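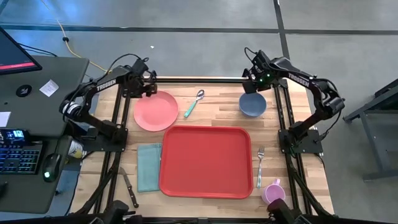

Table-setting station with both arms mounted, tray, plate and bowl out.

Equipment planning meeting, Dodmont workshop, 9 Sep 2025

I took the notes this time, so blame me for the spelling. We started with the budget because it's what everyone came for. We have money for one more two-arm station this year, and there's 11 percent left over from May that has to be spent on parts or we lose it. I'd love to see it go on spare grippers – we keep putting those off!

Galska and Kastix both sent quotes for the second table. Galska is cheaper but wants 12 weeks, and Kastix can ship in 2 (they charge for it, of course). Most of us leaned toward Kastix. We didn't vote, and I'll ask both for a price with rails and mounting plates included. 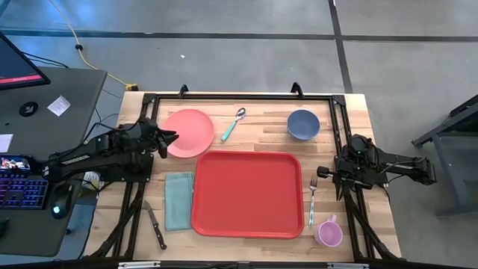

TABLEWARE AND CONSUMABLES

Next came the small stuff, which ran longer than the big stuff. We agreed to order another full setting for the new table: red tray, plate, bowl, mug, napkin and flatware. I'm putting in for 40 extra napkins too, and got some looks for it. Lahtinen has an account with us already, so the order goes there.
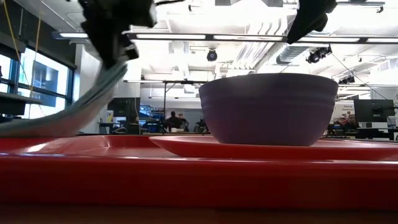 Could the napkins wait until the station is paid for, came the question from the far end, and was a service contract in either quote? Neither one has it. I'll get that priced before we sign anything, and the napkins stay on the list for now.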